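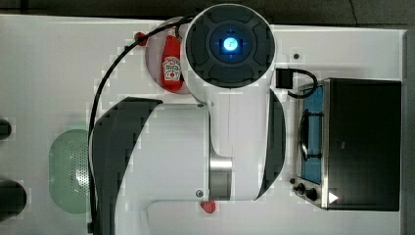
White top with compact toaster oven at the right, round plate and ketchup bottle at the left.

Print this page | E-mail this page

Gemdale 126 Tabletop Kitchen Station

Work table with white top, compact toaster oven and loose tableware set

Overview

The Gemdale 126 is a freestanding table set up as a small kitchen counter. It is supplied to teaching kitchens, occupational therapy rooms, product test rooms and laboratories that need an ordinary counter surface without plumbing or fixed cabinets. The table, the toaster oven and the tableware can be ordered together or separately. All three carry their own part numbers and are invoiced as separate lines even when ordered as a set.

The number in the product name is the length of the top in centimeters. The Gemdale 126 replaces the earlier Ukine bench in this catalog. Tops and leg frames from the two ranges are not interchangeable, as the hole spacing on the underside is different. Tableware from the Ukine set can be used on either table.

Table top

The top is white and has no pattern, grain or printed markings. A plain surface was specified so that small items in strong colors can be found quickly against it. Customers who need position marks should use removable tape. Permanent ink will stain the finish, and staining is not covered by the warranty.

The edges are straight and the top has no raised lip. Round items such as fruit pieces and bottle caps can roll off if the table is not level. Check the level in both directions after every move and again after loading the oven onto the table.

Screws in the top should sit flush with the surface or slightly below it. If a screw stands proud, turn it in by hand with a screwdriver. Do not use a power driver. The inserts will strip, and a stripped insert means a new top.

The finish reflects overhead light. In rooms with bare ceiling fixtures, place the table so that the fixture is not directly above the main work zone, or fit a diffuser. A matte version of the top is available to order and has the same outside dimensions.

Toaster oven

The oven supplied with the set is the compact pattern, with a dark top, stainless steel trim, a glass door and a wire rack. It stands at one end of the table with the door facing along the length of the top. In this position the whole of the clear surface is in front of the door, and a plate can be set down next to the opening without turning away from the oven.

Placement requirements:

- Keep the area in front of the door clear for the full swing of the door.
- Leave open space behind and at both sides of the housing. Refer to the oven manual for the minimum clearance.
- Do not store plates, packaging or cloths on top of the housing.
- Route the supply cord off the rear of the table. It must not cross the work zone or pass in front of the door.
- Other cables on the table should be kept away from the housing and the door.

The oven does not need to be fastened down. If the table is used with children or with adults who lean on the appliance for support, order the Belteck retaining bracket. The bracket clamps to the edge of the top and requires no drilling.

Never heat any part of the tableware or play-food set. For sessions in which food is heated, remove the play-food from the table entirely and use oven-safe ware from your own stock. If the station is used only for placement and reaching tasks, leave the oven unplugged.

Tableware and loose items

The loose set is intended for setting out, clearing, sorting and pouring exercises. The shapes were selected to cover the common kinds of grip: a rim, a cylinder, a flat edge, a narrow neck and a small round object. The set is stocked as a group and is drawn from the following types.

Plates. Plain, in a pinkish tone. The pale color separates from the white top under good light but can be hard to see under dim light. For users with low vision, order the dark blue alternative.

Cups. Open cups without handles. Colors vary by batch and include blue and green. A cup may be stored upside down, but should be turned rim up before a session so that the opening can be seen from above.

Bowl. Light blue, round. It can hold the fruit pieces when the set is not in use.

Squeeze bottle. A red ketchup bottle with a white label. Bottles are supplied empty. They can be filled with water to change the weight, in which case the cap should be closed and the outside dried before use.

Play-food. Fruit pieces, including a banana and a citrus slice, with small red pieces. The small pieces present a choking hazard and must not be given to children under three.
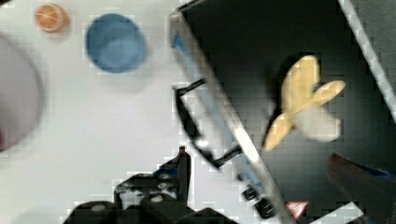 Blue cup and small round orange item on the white top.

Colors are not guaranteed. We replace single items from current stock, and a replacement cup or bowl may be a different shade from the one being replaced. Customers who use color in written instructions ("put the blue cup by the plate") should check the wording against the items received.

Layout

No fixed layout is required. The following arrangement is used in our own showroom and has been found workable for a single user standing at the long side.

1. Oven at the right end, door facing left.
2. Plate near the middle of the top, within one forearm's length of the oven door.
3. Bottle on the plate or next to it. Lay the bottle on its side if the exercise includes standing it up.
4. Cup and bowl apart from each other, with enough room for a hand between them.
5. Small pieces placed last, away from the edges.

For a seated user, bring all items forward and leave the rear part of the top clear. For two users facing each other, take the oven off the table. The door and the housing block the reach of the second person.

If a session is repeated with the same starting positions, take a photograph from directly above and keep a printed copy with the table. Written layouts are slower to follow and tend to be read differently by different staff.

Floor

The leg frame is suitable for hard floors and for low-pile carpet. On carpet, the feet will settle under load during the first days of use. Re-level the table after this period. Do not place card or folded paper under a foot. Use the threaded adjuster.

On hard floors, fit the rubber foot caps packed with the frame. Without the caps, the table may shift when the oven door is opened.

Specifications

Product: Gemdale 126 Tabletop Kitchen Station
Length of top: 126 cm
Color of top: white
Finish: standard or matte
Legs: 4, with threaded adjusters
Surface test: 3000 wipe cycles with neutral detergent, no visible wear
Warranty, table and frame: 5 years
Warranty, oven: as stated in the oven manual
Warranty, loose items: none, replaced at cost
Assembly: required, two people

The surface test was run by Lý on the standard finish only. The matte finish has not been tested to the same number of cycles and should be cleaned with a soft cloth. 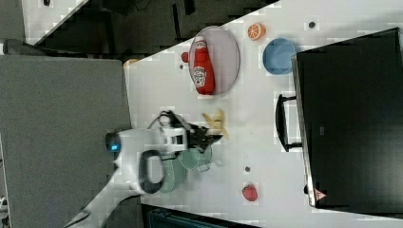

Assembly

The top and the leg frame ship in separate cartons. Two people are needed to turn the table over once the legs are on.

1. Lay the top face down on a clean blanket.
2. Fit each leg into its corner plate and start all the bolts by hand.
3. Tighten the bolts in a diagonal order.
4. Screw the adjusters fully in.
5. Turn the table over and set it in its final position.
6. Level the table, place the oven, and level it again.

Bolts should be checked one month after assembly and then twice a year. Loose bolts are the usual cause of a table that rocks on a level floor.

Cleaning

Wipe the top with warm water and neutral detergent, then dry it. Alcohol wipes may be used on the standard finish. Do not use scouring powder, melamine sponges or bleach on either finish. Sauce and fruit juice should be removed the same day.

Wash loose items by hand. They are not rated for the dishwasher, and the label on the squeeze bottle will lift in hot water. Small pieces should be washed in a strainer. Let everything dry fully before returning it to the storage box.

The oven must be unplugged and cold before cleaning. Wipe the glass with a damp cloth. Remove the rack and wash it separately.

Spares and accessories

- Replacement top, standard finish
- Replacement top, matte finish
- Leg, single, with adjuster
- Rubber foot caps
- Belteck retaining bracket for toaster oven
- Oven rack
- Plate, cup, bowl or bottle, single
- Play-food pieces, mixed bag
- Storage box with lid

Racks are specific to the oven version. Quote the number on the rating plate when ordering.

Ordering

Orders are accepted from institutions and from individuals. Table tops are made in batches, and the matte finish is not held in stock. The next matte batch is planned for June. Loose items ship separately from the table and often arrive first.

Delivery is to the door of the building. Delivery to an upper floor must be arranged in advance, and the elevator must accept the full length of the carton.

Technical questions on the table and surface finishes: Hạnh Khương. Spares, returns and warranty claims: Giang Lý. Please have the batch number ready. It is printed on a label on the underside of the top, near the left rear leg.

Print this page | E-mail this page

Contact | Copyright Gemdale. All rights reserved. | Back to top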